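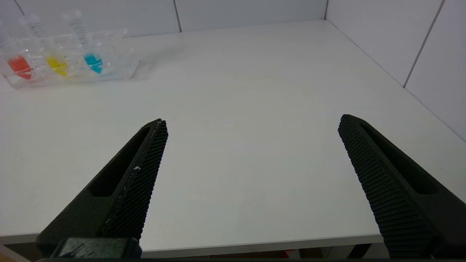

## Replacing and Checking the Finger Pads on the Tube-Handling Cell

This procedure applies to the tube-handling cell at the Flenedville laboratory. It covers inspection, cleaning and replacement of the textured pads on the two gripper fingers, and the checks required before the cell is returned to use. It replaces the earlier instructions issued in June. Questions should be addressed to Capucine Le Goff, who maintains the cell log.

### When the procedure is required

Inspect the pads before the first run of the day. Replace both pads when any of the following is found:

- the raised pattern is worn smooth at the tip of either finger;
- a pad edge lifts when pressed lightly with a fingernail;
- a tube turns or slides during the grip test described below;
- the cycle counter shows that 2,431 grips have been exceeded since the last change.

Pads are always changed as a pair. A new pad opposite a worn one pulls the tube off center, and the error is easily mistaken for a fault in the wrist camera.

### Parts and tools

- One pair of Punus finger pads, small pattern
- 2 mm hex key
- Plastic scraper
- Lint-free wipes and isopropyl alcohol
- Soft nylon brush
- Brandier alignment gauge
- Clear tube rack and three conical test tubes with colored water

The test tubes are filled only in the tapered section. Do not use sample material for any step in this document.

### 1. Make the cell safe

1. Finish or cancel the current run and remove all sample tubes from the table.
2. Send the arm to the service position.
3. Open the gripper fully.
4. Press the stop button, then turn the key switch to Service and remove the key. The person doing the work keeps the key until section 5.

The fingers may still be moved by hand with the power off. Keep hands out of the gap while another person is working at the control cabinet.

### 2. Clean and inspect

Brush each pad from the base toward the tip. Dust collects between the raised points and is hard to see in the overhead light, so tilt a hand lamp across the surface. Wipe the pads once with alcohol and leave them for 3 minutes.

Look along the outer edge of each pad for a gap between the pad and the finger. Inspect the long slots in the finger bodies for cracks, especially at the rounded ends. A cracked finger is not to be repaired with adhesive. Tag the cell out of service and notify Thibault Delaunay.

If the pads are in good order after cleaning, go directly to section 4.

### 3. Replace the pads

1. Loosen the retaining screw at the base of the left finger with the hex key.
2. Ease the scraper under the lower end of the pad and work toward the tip. Do not lever against the slot.
3. Remove any remaining adhesive with alcohol – never with a metal blade.
4. Set the new pad against the shoulder at the base, then press it down along its full length.
5. Tighten the screw until it is snug.
6. Repeat on the right finger.

Leave new pads to settle for 23 minutes before closing the gripper on anything.

### 4. Check alignment

Place the Brandier gauge between the fingers and close them by hand until both pads touch it. The tips should meet the gauge at the same height. If one tip sits higher, loosen the two mounting screws under that finger, bring it level and tighten them again, alternating between the screws.

Remove the gauge and open the fingers to their full width. Confirm that nothing has been left on the base of the gripper.

### 5. Restore power and run the grip test

1. Place the rack in the service location toward the rear of the table, parallel to the back wall, with the red, yellow and blue tubes standing in it.
2. Clear all other items from the tabletop.
3. Return the key, select Manual and release the stop button.
4. Home the gripper and check the wrist camera view. Both fingertips must be visible and sharp. The rack will look slightly softer at this distance, and the focus should not be adjusted to correct it.
5. Start the program *Pad Test* at reduced speed.

The arm lifts each tube in turn, holds it above the rack and sets it back. Watch the printed marks on the tube wall. If they rotate during the hold, stop the program and repeat section 4. The grip force setting is 91 on the Leblanc controller and is not to be raised to compensate for slipping.

### 6. Record the work

Enter the change in the cell log with the pad lot number, the counter reading and the test result, then reset the counter. A second trained operator signs the entry. Lucienne Joly and Pascal Pichon are authorized to sign for the morning shift, and Perrine Besnard for the afternoon.

Used pads go in the general plastics bin unless they have been in contact with sample material, in which case they are bagged and handled as laboratory waste.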